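Two Hands, No Robot
By Yaa Nartey

The Pristden kit promises to teach a robot your chores without a robot in the house. You do the chores. The grippers take notes. I have had worse offers, mostly from relatives.

What you get for $4,000 is a pair of light gray hand-held grippers, each with a marker cube mounted near its base, and a login to Ongate, the service that turns your fumbling into training data. A single gripper is $2,000, for people with half the ambition.

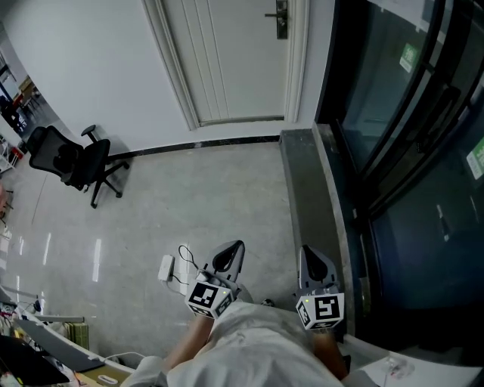 Living with it

Setup took me six tries, five of them spent on the Ongate password. After that it's mostly a matter of unlearning your own fingers. You go in slowly, you close, you hold still. Babak Jalali, who handles support at Pristden, told me new users squeeze "like they're strangling a goose." I felt seen.

Big things are easy. Small metal things are where the price starts to make sense - the tips meet cleanly, and the dotted pad on one finger faces straight in at its smooth black partner.
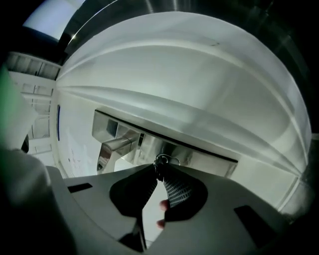
A small metal ring between the fingertips, with the chrome spout behind.

My wrists complained by the second evening. The Tostarside rig I tried in August was kinder to them, though its software was not kind to anyone.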